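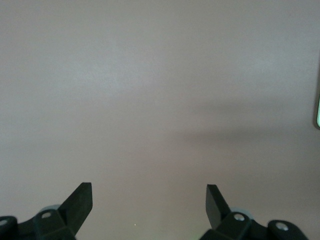

Evaluating a Commercial Gripper Kit
Handout 2, Applied Automation
Instructor: Wilma Dierckx
Tuesday, February 13, 2024

Reading before class: the Skamach user guide, chapters on mounting and calibration. Skip the chapter on the suction attachment, which we did not order.

1. What the kit is

The Skamach is a two-finger gripper sold as a kit by Pindow. It comes with the drive unit, the wrist adapter, a small wrist camera with its bracket, one cable, and a license for the control software. The arm is sold separately. The price we were quoted is 1,258 euros, with shipping. Spare blades are extra and come in pairs.

Pindow sells the kit to small shops and schools. Their data sheet is short, and several values a buyer would want are missing. Part of this unit is learning to notice what a data sheet leaves out.

2. Fingers

The blades are flat, black plates, and each one rises from a bracket fixed with screws. The two sides mirror each other. Flat blades do well on boxes, blocks and anything with two parallel faces. They do less well on round parts, which touch the blade along one line and can roll out.

Blades can be changed without taking the gripper off the wrist. The guide gives a torque for the bracket screws. Use the torque driver from the drawer, and recheck the screws after the first 10 cycles.

3. Wrist camera

The camera looks out past the fingers, so both blades stay in view at the bottom while the gripper is open. This helps with final alignment. It also means part of every picture is taken up by hardware, and the software has to mask it. The mask must be redone when blades are changed.

Objects near the side of the view may show only as a sliver. The finder in the software tends to reject these. Move the arm so the whole outline is visible before you start a pick.

Soft shadows on a plain surface are a second problem. A wide gray band can be read as an edge if the threshold is set too low. Start with the default and raise it in small steps.

4. Service plan

Pindow offers a plan through its partner Grinorport. It covers the drive unit and the cable for 2 years. Blades count as wear parts and are not covered. Hendrik Vermeulen at Grinorport handles school accounts, and remote support is limited to 90 minutes per call.

The other kit on our list, the Juška, has a cheaper plan but no camera. We will look at it in the next handout.

5. Lab work

Work in pairs. Each pair runs the open and close test, then the pick test with the test block, and logs every failed pick with the blade gap and the threshold setting. Do not change both settings between runs.

Reports go to Ans Willems. State whether you would buy the kit for a packing station, and list the values you had to measure yourself because the data sheet did not give them. Last October's reports are in the course folder if you want to see the layout.

Lab bookings: Henk Van Damme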